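Strawberry Sheets Host a Folding Day
By Mirjana Leka, June

Denim does not fold itself, and the Sornen neighborhood newsletter now has 24 letters on the subject. Most readers use the bed.
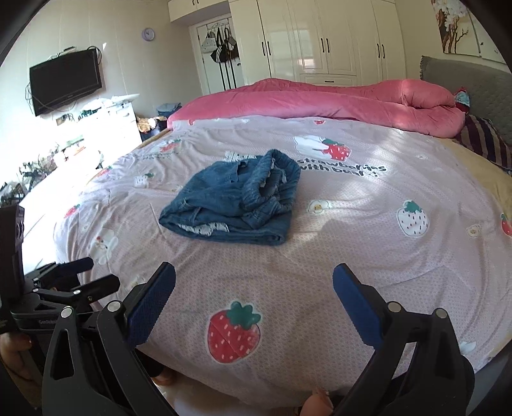 Pockets down or up?

Ruairí Quinlan of Datden Street says down – his wife's letter says up. Lace trim, all agree, goes on the inside.
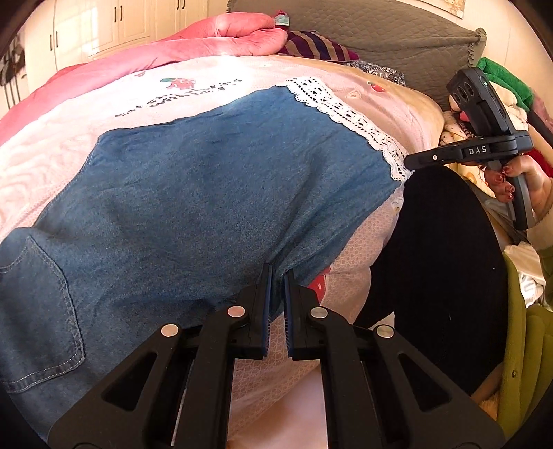
Pinafores remain unsettled. Quinlan rolls his, a method the newsletter declined to print. Letters close at the end of June.

Contact the desk | © Sornen Newsletter | Back to top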